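Corn: boil or microwave?

pokach_pal
26 October 2021
I have always boiled corn for 5 minutes with salt in the water. My sister says microwaving it in the husk tastes better. Which do you do?
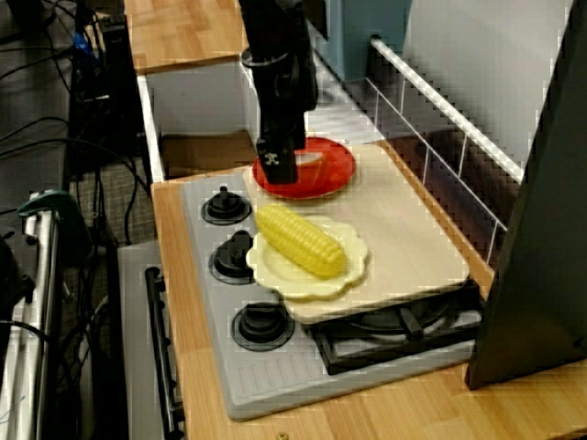 Red plate on the tray

lodhi30
Microwave, three minutes an ear. Boiling takes too long to heat the pot.

Kiran Pal
Disagree. For one ear, sure, but with a family to feed the pot is faster. I skip the salt — it made ours tough. 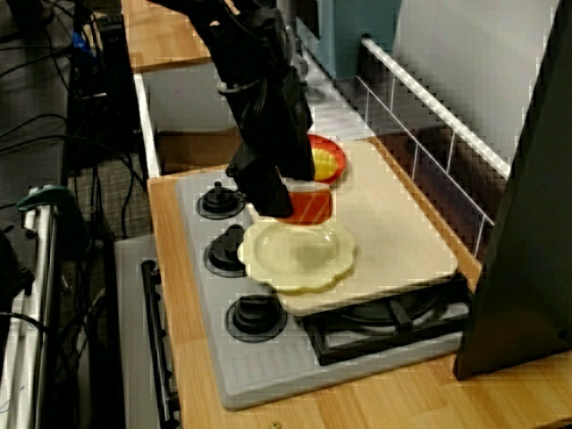
I also buy it the day we eat it. Corn from March is never as sweet as summer corn, whatever you do to it.

lodhi30
Salt doesn't make it tough. Overcooking does. 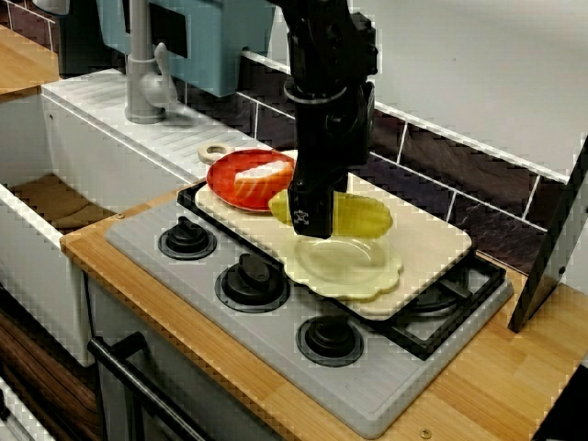
Photo: Stedura

pokach_pal
I'll try one ear each way tonight. Does the silk come off easier after the microwave?

lodhi30
Yes. Cut the stem end off and squeeze from the top.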